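Team Kit Laundry and Folding: Your Questions

I look after the uniforms for Drosora, a rec league basketball club, and I get the same handful of questions every season. So I finally wrote the answers down. If yours isn't in here, email me or grab me after practice (I'm the one carrying the big bags).

Do I have to wash my own uniform?

During the season, no. Drop it in the bag by the gym door on your way out and I'll take it home. Over the December break you keep your own, so please read the washing part below before you do anything creative with bleach.

How do you wash the red ones without turning the trim pink?

Cold water, inside out, reds only, and I never let them sit in the machine after the cycle ends. That last one matters more than any detergent. Stelios Karagiannis once left his balled up in a gym bag over a long weekend and the white trim has been the color of strawberry milk ever since. He still wears it, bless him.

Can they go in the dryer?

Please don't! Heat is rough on printed numbers – they crack first at the curves, so the 3s and 5s go long before the 1s do. I hang everything on a rack overnight and it's ready by morning. If you're desperate, use the no-heat setting and take it out early.

Where do you fold everything?

On anything flat and padded that I can stand next to. I used to do it on my bed and my back complained for days. A gray padded top is great for this because you can spot a stray thread or a bit of red fuzz right away, and the fabric grips just enough that the slippery jerseys don't slide off onto the floor.
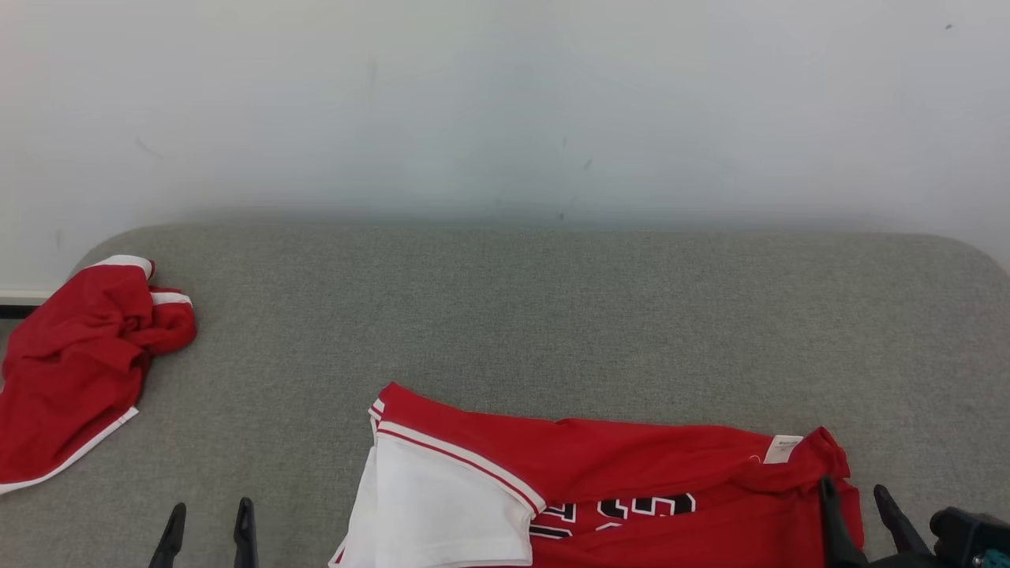

Red kit waiting its turn, one jersey partly folded.

What's the right way to fold a jersey?

There are a hundred ways and Min-kyu Kang will defend his to the death, but mine goes like this. Lay it face down and smooth it out with your palms. Bring one side in to about the middle, armhole and all, then the other side over it. Fold the bottom up to meet the neck, then flip the whole thing over. You should end up with the number showing, so I can find yours in the stack without unfolding the other 19 (this has happened, and I wasn't gracious about it).

Mine always comes out crooked. What am I doing wrong?

Probably the side seams. Jersey fabric is stretchy and it likes to twist, so give each seam a gentle tug before the first fold. I also use the care label to get my bearings when I've lost track of which way around the thing is.

What about shorts?

Oh, shorts are easy. One leg over the other, smooth the waistband flat, fold in half and you're done. I leave them for last and toss them in a heap at the back while I work on the tops. 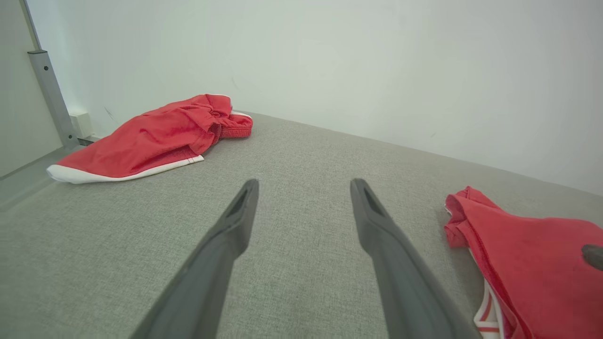 The heap is fine for ten minutes or so. It's not fine overnight, because creases set into the trim and then I have to get the steamer out, and I hate the steamer.

Can I iron the creases out?

Not over the numbers, ever. Hang the jersey in the bathroom while you take a hot shower and most of it will drop out.

Do you keep tops and shorts together?

Yes, as a set, shorts tucked inside the folded jersey. Kosmas Vlachopoulos showed me that one and it ended the great missing shorts mystery of last season. We're still short one jersey, by the way. If you find number 67 in your trunk, I would love it back, no questions asked!

When can I pick mine up?

Any time after 5 on game day, from the table just inside the gym. Check that you've got your own number before you leave.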